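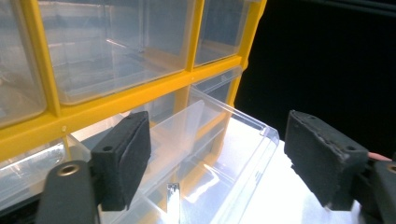

先把抽屉空出来：魏凯文谈零件柜的整理

2022年6月24日

魏凯文的维修间在一栋旧厂房的二楼，门上贴着“Stiltness”几个字母，字是他自己刻的不干胶。他修缝纫机，主要是家用机，也接一些小型的锁边机和绣花机。房间朝北，窗下是工作台，黄色边框、透明抽屉的零件柜靠着右手边的墙。

我们去的时候，他正在重新分配零件柜里的位置。有的抽屉已经清空了，只留着中间一片透明的竖隔板。

“这件事拖了两年，”魏凯文说，“每次都想等手头的活儿少一点再弄，活儿从来没少过。”

促成这次整理的是一颗压脚螺丝。五月底有位客人送来一台旧机器，压脚螺丝滑丝了。魏凯文确定自己有同样的螺丝，而且不止一颗，但他翻了一下午没有翻到，最后从另一台报废机器上拆了一颗装上去。过了一个星期，他在标着“梭壳”的抽屉里看见了那一小袋螺丝。

“肯定是我自己放进去的，没有别人碰这个柜子。当时可能手里正拿着梭壳，顺手就一起塞进去了。”

他决定把整个柜子过一遍。头一步是列清单，他用的是最普通的表格，一行一种零件，写名称、适用的机型、现在在哪里。列完以后一共是774行。

“我原来以为有三四百种。很多东西我都忘了自己买过。”

我们问他，清单列完以后是不是就可以直接贴标签了。他说他一开始也是这么想的，贴了两排就撕掉了。

“贴上去才发现，原来的分法有毛病。我以前是按零件的名字分的，螺丝放一起，弹簧放一起，皮带轮放一起。听着很整齐，可是我修机器的时候不会这样找东西。我拆开一台机器，要的是送布牙那一块的东西，螺丝、垫片、弹簧全都要，就得开好几个抽屉。”

他现在的分法是按机器上的部位来分，上线部分、梭床部分、送布部分、压脚部分和传动部分各占一片。通用的螺丝和垫片另外放，摆在离手最近的地方。少见的零件，一年用不上一回的，移到工作台下面的纸箱里，清单上注明箱号。

“分界的地方会有争议，跟自己争。比如挑线杆上的那颗小螺丝，算上线还是算传动？我定了上线。定了就不改，写在表格里，忘了就去查表格。”

隔板的用处

零件柜是魏凯文从一家叫Quiambao的五金店买的，店在河对岸，店主进什么他就买什么，没有专门挑过。他最看重的是抽屉透明，不拉出来也能知道里面大概有什么。

“不透明的我也用过，铁皮的，结实，好看。但是每个都得拉开看一眼，一天下来要拉不知道多少次。”

隔板是另一件他讲了很久的事。抽屉里横着插一片透明的隔板，就分成前后两格。柜子刚买回来的时候他嫌隔板碍事，全都拔掉放进一个饼干盒，后来又一片一片找出来装回去。

他的做法是前面一格放正在用的，后面一格放备用的。前格用完了，就把后格的挪过来，同时在清单上做一个记号，说明该补货了。

“以前我补货靠感觉，感觉快没了就去买。结果常用的总是断，不常用的买了三遍。现在后格一空，我就知道该下单，不用想。”

这个办法也有不适用的时候。长一点的零件，比如针杆，隔板一插就放不下，只能平放在整格的抽屉里。小弹簧他也不建议直接散放，会互相勾住，捞一个带起来一串。他把弹簧先装进小自封袋，再放进格子，袋子上写线径和机型。

隔板太松也麻烦。他说有几片插进去会晃，开抽屉用力一点，细小的垫片就从底下的缝里跑到另一边。他试过用胶粘，粘完又后悔，清理的时候拆不下来。现在的办法是在槽里垫一窄条美纹纸，够紧，也能撕掉。

清空、擦洗、再放回去

整理的顺序，魏凯文走过一次弯路。最初他想省事，一边挪一边放，把甲抽屉的东西倒进乙抽屉，再把乙的倒进丙。做了一个晚上，桌上多出来好几堆不知道属于哪里的零件。

“第二天我全停了。改成一次只清一排，清出来的东西放在托盘里，托盘上写原来的位置。抽屉先空着，洗好，晾好，等新位置定了再往里放。”

抽屉脏的程度让他有点意外。缝纫机的零件多少带一点油，时间一长，油和布毛混在一起，在底部结成一层灰褐色的膜。他用温水加洗洁精泡，泡一刻钟，拿旧牙刷刷四个角，冲干净以后倒扣在毛巾上。

他提醒说不要用酒精或者除胶剂擦透明抽屉。他有一个抽屉就是这样擦坏的，表面起了一层雾，里面放什么都看不清楚，现在拿来装废针。

标签胶印怎么办？他用吹风机的低档热风吹一会儿，边角翘起来以后慢慢撕，剩下的胶用食用油抹一抹，再用洗洁精洗掉。“慢，但是不伤塑料。”

晾干这一步他不肯省。抽屉转角里容易存水，钢制的小零件放进去，过一阵子就会有锈点。他一般晾一个晚上，第二天早上再用干布擦一遍角落。

黄色的框架他没有拆下来洗，只用半湿的布伸进去擦。格子深处积的灰，他用长柄刷子往外扫。“拆下来得有地方放，我这儿没有。”

我们问，空着的抽屉会不会让人着急，总想赶快填满。

“会。看见空的就想往里放东西，这是毛病。我给自己定了一条，每一排至少留一个空抽屉。新来的零件没想好放哪里，先放那儿，月底再分。原来那个梭壳抽屉就是没有这么一个地方，才什么都往里塞。”

关于标签

魏凯文的标签是手写的。他有一台标签打印机，Jiseo的，朋友搬家时送给他，他用过一阵子，字印得清楚，但是每次改动都要开机、对长度、裁切，他嫌麻烦，慢慢就不改了，标签和里面的东西对不上。

“标签错了比没有标签更坏。没有标签你会看一眼，有标签你就信了。”

现在他用白色的布基胶带，剪成一指宽，拿油性笔写。每张标签上有部位、零件名和清单上的行号，行号写得最大。他说眼睛不如以前，机型那一串字母数字写小了看不见，写大了又放不下，所以机型只写在清单里。

标签贴在抽屉正面偏下的地方，上半截空出来，能看到里面。他妻子建议过用颜色区分部位，他买了彩色圆点贴纸，贴了一排，发现灯下蓝色和紫色分不清，就没有继续。

清单打印了一份夹在硬板夹上，挂在墙上，改动先用铅笔写，攒到一定数量再录进电脑。笔拴在板夹上，绳子是缝纫机用的粗线搓的。

哪些东西不留

列清单的过程中他扔掉了不少东西。弯了的针杆、开裂的塑料齿轮、型号不明的橡胶圈，这些在柜子里待了很多年，每次看见都觉得以后也许能用。

“橡胶圈最没有道理。绕线器的那种圈，放久了会发硬，装上去打滑。我留了一大袋，一个都不能用。”

他给留下的标准写得很简单：说得出装在哪台机器上的，留；说不出的，放进一个单独的盒子，到七月底还没认出来就处理掉。那个盒子上写着“不认识”。

认零件花了很多时间。他拍了一些照片发给同行，其中一个在Grallus做仓库管理的老同事帮忙认出了好几样，有一种带缺口的小铜套，他一直以为是梭床上的，对方说是老式绣花机上的。

也有认出来但用不上的。他手里有一批工业平车的零件，是早年打算接工厂的活儿时买的，后来没有接成。他打算整袋让给楼下修工业机的师傅，价钱还没谈。

“我不想卖很贵，他能用上就行。但也不想白给，当时是花了钱的。”

采购也跟着变了。他过去习惯一次多买，机针一买就是100根，觉得便宜。清单列出来以后，他发现有些针号一年只用得上几根，剩下的一直占着位置。现在只有常用的针号才整包买，其他的要用再买。

“多付一点运费，换一个抽屉，我觉得划算。”

每天收工前

魏凯文估计全部弄完还要一阵子，白天要修机器，只能在收工以后做。他每晚做一排，不赶。遇到客人催得急的活儿，就停一晚。

他在工作台左边放了一个浅托盘，白天拆下来的、多出来的、拿错的零件都先放在里面，不往抽屉里塞。收工前花4分钟归位。这个时间是用厨房定时器定的，响了就停，没归完的留在托盘里，第二天接着归。

“不定时间的话，我会一直弄下去，弄到很晚，然后第二天就不想弄了。我了解我自己。”

托盘里常常剩下的是垫片。厚薄差一点点，看不出来，要用卡尺量。他把卡尺挂在柜子旁边的钉子上，以前是放在工作台抽屉里的，每次懒得拿，就凭手感扔进某一格，所以垫片那几格最乱，他放到最后才整理。

采访中间有客人上来取机器，是一台米色的家用机，换了皮带，调了线张力。魏凯文给她试缝了一段，线迹正反面都看过，又从柜子里拿了两颗针板螺丝装进小袋子给她。他没有翻清单，拉开抽屉就拿了。

客人走后我们问他，是不是已经记住了新的位置。

“通用螺丝那一片记住了，天天拿。别的还不行，手会往老地方伸。昨天要拿梭芯，拉开一看是空的，站在那儿想了一会儿才想起来搬到下面去了。”

他说类似的情况这几天很多，他没有觉得烦，走错了就看一眼清单。有一回连着三次走错同一个抽屉，他就把那一样零件搬回了原来的地方，在表格上改了行。

问到有没有话想对同样在整理工具和零件的人说，他想了一下，讲的还是隔板。

“买柜子的时候看看隔板是不是配齐的，有的店拆开卖，隔板另外算钱。还有，拿到手先每个抽屉都插一下试试，松紧差得很多。我下次去要跟店里说，让他们多给我几片。”

说完他回到柜子前面，继续擦下一排的格子。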